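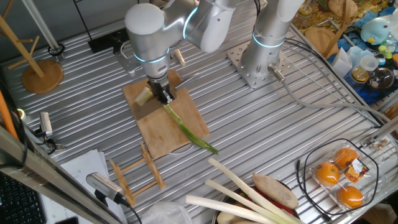
How do you keep mosquitoes down in a yard without spraying everything?

Posted by Umby in Natural Home and Yard Health

Hello everyone, and thank you in advance for reading, since I know I tend to go on a bit. We moved to Mindthorpe in January, when the yard looked like the most peaceful spot on earth, and I spent the rest of the winter daydreaming about suppers on the back step. Well, it's warm now, and I can't be out there past 7 in the evening without getting eaten alive. My ankles look terrible. My youngest swells up at every bite, and last week one on her eyelid closed the eye halfway by morning (it went down by the next day, thank goodness, but it gave me a scare).

Our lot backs onto a drainage ditch that belongs to the town. We have a birdbath, an old rain barrel that came with the house, two big oaks, and a lot of ivy along the fence that I haven't had the heart to pull out. A man came to the door offering to fog the whole yard every month through fall, and he was very nice about it, but I keep thinking of the bees in the clover and the vegetable bed, which I planted myself and am very proud of. I'd like to try gentler things first.

What I'm hoping to learn is what really brings the numbers down, and what's just a nice smell. I've bought citronella candles and a pot of something the garden center called a mosquito plant, and as far as I can tell the mosquitoes enjoy both. I'm also unsure about repellents for the children. The older one is 9 and the little one is 2. I'd rather use something plant-based, but I don't want to be foolish about it either, with all the talk of West Nile every summer.

Thank you kindly to anyone who takes the time!

Annunziata Fiore

Welcome to the neighborhood, Umby, and please don't apologize for the length, you're among friends here. I've gardened next to a creek for most of my married life, so I've had a long quarrel with these creatures and I'm happy to share what has come of it.

Start with water, before you spend another dollar on candles. Mosquitoes lay their eggs in or beside still water, and the young ones have to live in it before they can fly. In warm weather the whole business can take a little over a week. So once a week, walk the yard and tip out everything that holds water. I do mine with my morning coffee. You'd be amazed at the places: plant saucers, the folds of a tarp, a toy truck left on its back, the corrugated pipe at the end of a downspout, a clogged gutter. A bottle cap can hold enough for some kinds. My worst offender one summer was the hollow base of a patio umbrella, and I had been sitting right next to it every evening, slapping away and blaming the creek.

The birdbath can stay. Dump it, give it a quick scrub with a stiff brush (the eggs can stick to the sides), and fill it fresh. Twice a week is better in a heat wave.

For the rain barrel, you want a tight screen over every opening, and that includes the overflow hole. Fine window screening is good, pulled snug and held down with a bungee cord. If you can't seal it, look for the little doughnut-shaped dunks made with Bti. It's a natural soil bacterium that kills the larvae when they eat it, and used according to the package it doesn't harm bees, birds, pets, or people. I break them up for smaller containers, but do read your label for the amount, as they come in different strengths.

The ditch is the part you can't fix with a brush. Moving water isn't usually a problem, but if it sits for days after a rain, call the town or the county and ask who handles mosquito control. Please don't go treating it yourself, even with the gentle stuff, until you've talked with them. Ours came and cleared out a mess of leaves and a shopping cart, and the water moved along nicely after that.

Now, the ivy. I know it's pretty! But grown-up mosquitoes spend the hot part of the day resting in cool, damp, shady leaves, and a wall of ivy is a fine hotel. You don't have to rip it all out. Thin it so that air gets through, and clear it back from wherever you sit. Ticks like that sort of cover too, so you'd be doing yourselves two favors.

My favorite trick for the back step is a plain electric fan. Mosquitoes are weak fliers, and a breeze also scatters the breath and body smells they follow to find us. Aim it low, toward your legs and ankles. Ours is an ugly old box fan that my husband wanted to put out at the curb, and now he won't sit down to eat outside without it. Keep the cord out of the damp and plug it into a proper outdoor outlet.

About repellents, I'll be careful, because I'm a gardener and no doctor. I was all for plant-based everything when my own were small, and I've softened on that. Oil of lemon eucalyptus, the registered repellent kind, works well on grown-ups and on older children, but it shouldn't be used on any child under 3. So it's fine for your 9-year-old and a no for your little one. Please note too that it isn't the same thing as the essential oil of lemon eucalyptus in the tiny bottle, which hasn't been tested the same way. For the 2-year-old, ask your pediatrician about DEET or picaridin. I know those names make some of us in this corner of the site wince, but in the right strength, put on by a parent and kept off the hands, eyes, and mouth, they have a long record behind them. Look for an EPA registration number on whatever you buy. Light, loose long sleeves help a great deal, and a net over the stroller is lovely if she still naps in one.

And do mention that eyelid to the pediatrician while you're on the phone. Big puffy reactions are common in little ones and mostly go away by themselves, but they're worth asking about. If she ever had trouble breathing, or swelling of the lips or hives far from the bite, that would be an emergency call. With West Nile, most people who catch it never feel sick at all. A high fever with a bad headache, stiff neck, or confusion needs a doctor right away.

Give the weekly walk a month before you judge it. The adults already flying around have to die off, and some will wander in from next door no matter what you do. I brought my neighbors a plate of biscotti and a very short speech about their wheelbarrow, and that helped more than anything I've bought at a store.

Druvoretti

Garlic. Eat lots of it. I have 2 cloves raw every day and I never get bit. Also vitamin B. My uncle swears by a bug zapper too, he got one for 200 dollars and it's going all night long, sounds like popcorn.

Marino

Annunziata covered it so well that I only have a few bits to add. I love garlic as much as the next person, Druvoretti, and I'm glad you're not getting bitten, but when people have tested garlic and the B vitamins they haven't held up as repellents. Some folks are just less tasty than others (my sister and I can sit on the same bench and I'm the only one scratching). And I'd talk anybody out of the zapper. Very little of what they catch is mosquitoes. It's mostly moths and beetles and other harmless things, some of them useful in the garden.

On your mosquito plant, Umby, it's most likely a scented geranium. Pretty, and it smells nice when you rub a leaf, but just sitting in its pot it doesn't do anything for you. I'd keep it anyway. Same with the candles, which make a nice light to eat by.

One thing on fogging. If you do get to the point of considering it, ask exactly what product they use, whether they skip anything in bloom, and how long you'd need to stay out of the vegetable bed. Plenty of the "all natural" sprays are made from chrysanthemum flowers and are still very hard on bees. A company that gets huffy about those questions isn't one I'd want in my yard.

For the bites themselves, we do a cold washcloth first, then a paste of baking soda and a little water, left on for ten minutes and rinsed off. Keep the little one's fingernails short so she doesn't scratch them open. Mine used to do it in their sleep, so I put them in thin cotton socks at bedtime, and that took care of the ankles at least.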